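Monday was my third go at teaching the arm to pick one thing out of a heap, and I think I'm finally getting the knack. Yurani set me up on the simulator so I couldn't wreck anything, handed me the controller and went off for her lunch (very trusting!).

My trouble is that I rush. You squeeze the trigger, the fingers close, and if you were a bit skew to begin with then the robot learns skew from you. I've recorded 50 runs now and binned plenty – mostly the ones where I dithered over the cardboard box, or came in too low and had to back out. The toy plane is a pain as well, all tail and nose.

Next week I'm off to Westden to try it on the real arm, where you hold the wrist and push it about yourself. Wish me luck.

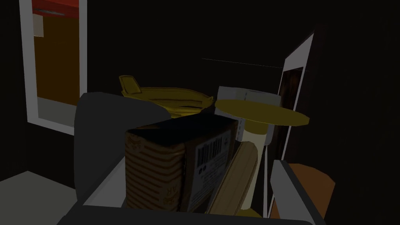
Do you need to be able to code to teach a robot this way?
Not for the showing part, you just move it through the job and somebody else can handle the training.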